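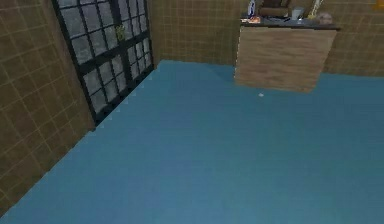

Why did the base drive into the cabinet in sim when the planner showed a clear path?
The collision shape for the cabinet was loaded at the wrong height, so the lower part of the front panel was open to the planner and solid to the physics engine.

Aug 19, 2023, Jedby kitchen scene, notes by Catrin Morris

Fault first reported by Marcelino on the overnight batch. 200 episodes, start pose randomized over the open floor, goal pose in front of the counter. 17 ended with the base pressed against the cabinet front, wheels still turning, until the watchdog stopped the episode. No contact flag in the planner log for any of them.

Checked first: wheel slip, localization drift, time step. Slip model was off in this build. Pose error at the moment of contact was below what we normally accept. Halving the time step made no difference to the outcome, so I put it back.

Checked next: the cabinet asset. The render mesh has its lower edge slightly above the floor. The exporter in Drisa takes the collision box from the render mesh, then adds an offset for the countertop, and the offset had been applied twice. The planner slices the world at bumper height and found nothing there. Physics uses a separate convex hull that runs to the floor. Two sources of truth for one object, and they disagreed.

The asset came in with the April scene update. Puspita confirmed the older cabinet did not have the problem, but that one had a toe kick modeled as its own part.

Fix: offset removed from the exporter, planner and physics now both read the hull. Reran the same 17 seeds, no contacts. Full batch not rerun yet - the queue is held by the Sastura jobs.

Safety point, raised by Adoración. The planner config is the same file we ship to the real base. With a bad map it would drive into furniture at full speed and keep pushing, as the current limit is set too high to trip. Watchdog is now 700 ms on commanded motion without odometry change. That is a stopgap. A bumper input is the proper answer and needs to go on the list for the next hardware revision.

Open:
- Glazed door not checked. Same exporter, so assume the same error until someone looks.
- Jagged edge along the left wall is in the render. Need to find out if it is also in the floor mesh. Estíbaliz has it.
- Run 18 of the regression set still fails on load, unrelated, missing texture path.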